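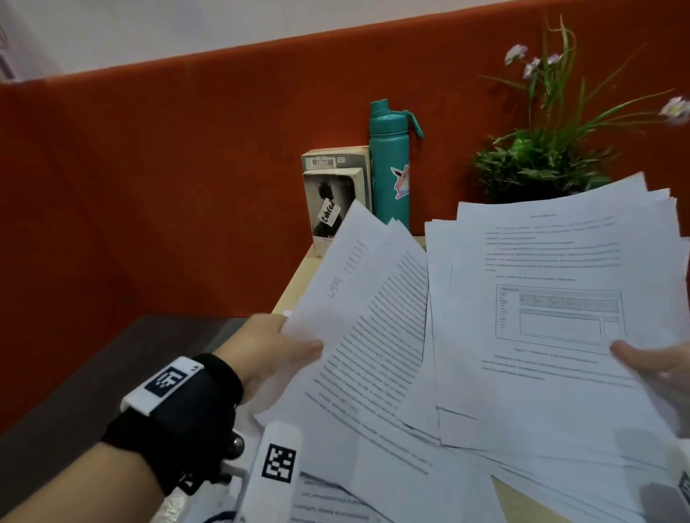

4. Checking hand tracking before you label anything

This section covers the Kerell tracking pass, which turns a head camera recording into two wrist paths and a set of grasp events. Read all of it before you run a batch. The software reports success far too easily, and the quality score in the corner of the viewer should not be taken as proof of anything.

4.1 Loading a session

1. Open Kerell and choose Load Session. Pick the session folder, not the video inside it.

2. Wait for the marker index to build. If it stops at frame 132 and stays there, close the program and reload. Drirnden has had this on its fix list since October.

3. Set Task Type to Paper Handling. Leave Auto Detect off. In our trials it called paper sorting "folding laundry" often enough that we stopped checking why.

4. Confirm that the left and right wrists have the correct IDs. Scrub to any point where markers on both wrists are readable and compare the overlay with the hands.

Note: A session can load with left and right swapped and still score well. The solver only cares that each path is smooth.

4.2 Reviewing the wrist paths

1. Turn off Smoothing. It is on by default and makes every path look good, including the wrong ones.

2. Step through the session at 6 frames per second. Stop wherever the overlay jumps or freezes.

3. Look hard at stretches where a sheet is lifted in front of other sheets. Printed pages are full of dark boxes, tables and window borders, and the detector sometimes proposes a marker on one of them.

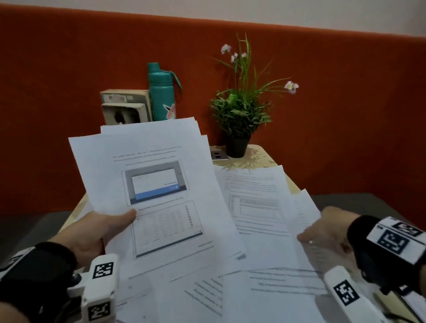

4. Delete any proposed marker that sits on paper. Use Reject, not Hide. Hidden markers are still passed to the solver, whatever the tooltip says.

5. Where a tracker leaves the view, mark the gap as Lost. Do not let the program fill it. A filled gap looks exactly like real data in the export.

Caution: Reject cannot be undone after you save. Work on a copy.

4.3 Grasp events

Kerell places a grasp event when the thumb and fingers close on something it thinks is an object. With paper, treat these as guesses. The program has no reliable way to tell one held sheet from several, and a hand resting flat on a page may be tagged as a grasp.

1. Open the Events tab and sort by length.

2. Delete events shorter than 11 frames unless you can see a sheet pinched between thumb and fingers.

3. Change flat-hand contacts from Grasp to Press.

4. Leave Sheet Count blank if the edges are not clear. The Yazzie planner accepts a blank. It also accepts a wrong number, and plans around it without complaint.

Note: Mawar Goh's scoring script compares your events with a second reviewer's. Agreement between 2 reviewers who both started from the same automatic tags means very little – clear the tags first if you want a fair check.

4.4 Export

1. Choose Export, then Borkwood format.

2. Untick Include Estimated Poses. Check it again after you pick the output folder, as the box can tick itself.

3. Open the finished file and look for your Lost gaps. If they are missing, the estimated poses went in and you need to repeat the export.

Send files that fail twice to Rafferty Ferreira with the log attached. Screenshots of the quality score are no use to him.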